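Sorting and Holding of Mixed Produce on Household Tabletops

By Genowefa Bielecka and Raghda Aoun
May 5, 2020

3. Materials and Arrangement 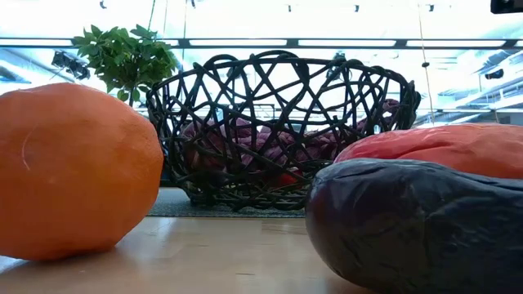
Figure 1. Tabletop arrangement with openwork basket, session at Tistside.

The second part of the study dealt with the way people group fruit and vegetables once these have been taken out of a shopping bag and before they are put away. Earlier work by our group considered closed cupboards and drawers. The open table received less attention, although most of the households we visited in November used one as the first stopping place for produce.

Each session used a light wooden tabletop and one basket. The basket shown in Figure 1 is black and loosely woven, with wide, irregular gaps between the strands and a denser weave toward the base. It was chosen over the closed bowl used in the pilot. Participants in the pilot had often lifted items out of the bowl to find out what lay beneath them, and this made it hard to separate searching from sorting. With an openwork side, part of the contents can be seen without handling, though items low in the basket may still be partly hidden by the strands.

Items differed in size, outline and color. Large pieces were left on the tabletop at the start of a session, as with the eggplant in Figure 1, and the basket was filled beforehand with smaller or softer contents. In the session shown, most of what is visible through the weave is purple and wrinkled, with a small glossy red item near the bottom. We did not give participants names for any item. They were free to call a piece whatever they wished, and their own words were kept in the session notes.

3.1 Procedure

A total of 20 adults took part, each in two sessions held at Tistside. Participants were asked to arrange the produce "as you would leave it at home until the evening." No time limit was set. A session ended when the participant stepped back from the table and said that the arrangement was complete. Sanne Hermans gave the instructions in all sessions and did not answer questions about where an item should go.

Arrangements were coded by two readers working separately. The coding sheet, adapted from the Kaewsai household inventory, has 12 categories, of which four concern the basket: placed inside, resting on the rim, leaning against the side, and set apart. Where the readers differed, Decha Saengthong reviewed the session notes and assigned the final code.

3.2 Treatment of Large Items

Large items were seldom placed in the basket. In the first session, 10 participants left every large piece on the table, and several remarked that the basket would tip or that softer contents would be crushed. Leaning an item against the basket was more common than we had expected and is reported separately in Section 4. The present coding does not show whether such leaning is deliberate.

Newsletter: Get new papers from the Tirex Household Studies series by email. By continuing to use this site you accept our use of cookies. Accept / Settings

Comments (3)

Roel Jacobs
Were the same pieces used in both sessions? Eggplants soften quickly, and I would expect that to change where people put them.

Raghda Aoun
Fresh pieces were bought for the second session, matched by size. We will add a line to 3.1.

fleltel_reader
Is the coding sheet available? I would like to try it with fruit bowls.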